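Speaker notes: House rules for a shared robot cell
October meetup, 20 minute slot, leave time for questions

Opening (don't rush this)

Hi everybody, thanks for sticking around after lunch. I run the test cell at Pistach, and today I want to talk about rules. I know, I know. Rules is the word that makes half of a room reach for their phones. But I promise these are rules we wrote ourselves, on a whiteboard, mostly while annoyed.

Quick show of hands: who here shares a robot with at least one other team? Okay. And who has walked in on a morning and found that somebody moved your stuff? Right, so you're my people.

(Pause. Let them grumble to each other for a bit.)

Where we started

We have one cell at our Mostau site and three teams using it. For the first year we had a binder. The binder had 41 rules in it, and I wrote a lot of them, so I'm allowed to say it was a bad binder. Some rules contradicted each other. One of them was about a machine we'd already gotten rid of. People signed the last page and went off and did whatever the person before them had done.

So we threw it out and started over from the things that had cost us real time. We ended up with 14 rules on one sheet, hung by the door. I'm only going to cover the ones people ask me about the most. The full sheet is in the handout.

One thing before I go on – these sit on top of your legal safety requirements and your risk assessment. They don't replace any of it. If your safety person says something different from me, your safety person wins.

Rule one: whoever starts it, stays with it

If you press start on a new or edited program, you stay at the cell until it has run all the way through at reduced speed. You don't go get coffee. You don't answer "just one email" at the desk. We had a big argument over what counts as edited, and we settled on anything at all. Changed one waypoint? Edited. Changed the name of a variable? Also edited, sorry.

(If somebody asks about speed: we set our own limit with the safety team for our own cell, so don't copy our number. Move on.)

Rule two: mark it where you work

This is my favorite, and it costs about as much as a roll of tape. Any line or limit that people need to respect gets marked on the physical surface, in the cell. A drawing on the server is fine as a backup, but the mark has to be somewhere a tired person will see it.

We use blue painter's tape for anything temporary. Blue means "somebody is using this, ask before you touch it." It comes off clean from our panels, it tears by hand, and everybody already knows what it looks like. Once a mark has lasted through a whole project, it gets replaced with something permanent or it gets pulled. No ancient tape!

And please, don't measure from the tape. Tape is for people. Your reference for the robot is a hard feature you can touch off on, or a proper calibration target. I've seen a really smart engineer take an offset from the edge of a piece of tape and then spend an afternoon wondering where the error came from. (It was me. I may or may not admit this depending on how the room feels.)

(Next slide. Give them a second to look at the tape and the pin, the slope is easy to spot.)
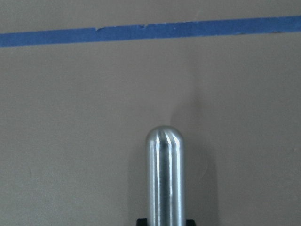
Rule three: respect the pin

Anything slim and rigid sticking up in the workspace is a collision waiting for a bad waypoint. So pins, pegs and posts get their own rule. You come in from a clear approach point, you go slow for the last stretch, and you back out the same way you came in. No shortcuts sideways because it saves a second.

Also, shiny metal. If you're using a camera to find a polished pin, check it under the lights you'll really be running with. Highlights move when the lights or the camera move, and a shadow can look like an edge to your software. We ask for a repeat check with the lights changed before anybody calls a vision routine done. Our sister team in Drostley thought this was fussy, and now they do it too.

Rule four: write down the weird stuff

We keep a plain log, paper, with a pen on a string. If the robot does something you didn't expect, you write a line, even if it never happens again. We're up to around 600 entries now. Most of them are boring. But when we lined up the boring ones during the Zacharias project, we found the same little hesitation in the same spot under three different teams, and it was a cable snagging.

No blame in the log, by the way. No names on the bad entries, and managers don't get to use it at review time. I had to fight for that one and I'd fight for it again.

Rule five: leave it the way the sheet says

End of your slot: arm parked, tool on the stand, program saved with a date, temporary tape pulled unless you've booked the next slot too. Takes a few minutes. We book that time into the slot, so cleanup never comes out of the next team's morning.

Wrap up and questions

If you want to try this at home, start with your own last five bad days and write one rule for each. Keep it to a page. Then cross out anything people can't follow with gloves on.

(Handouts are on the chair by the door. Likely questions: floor tape colors, how we handle visitors, who gets to change the sheet. Answer to the last one is anybody, but all three teams have to say yes.)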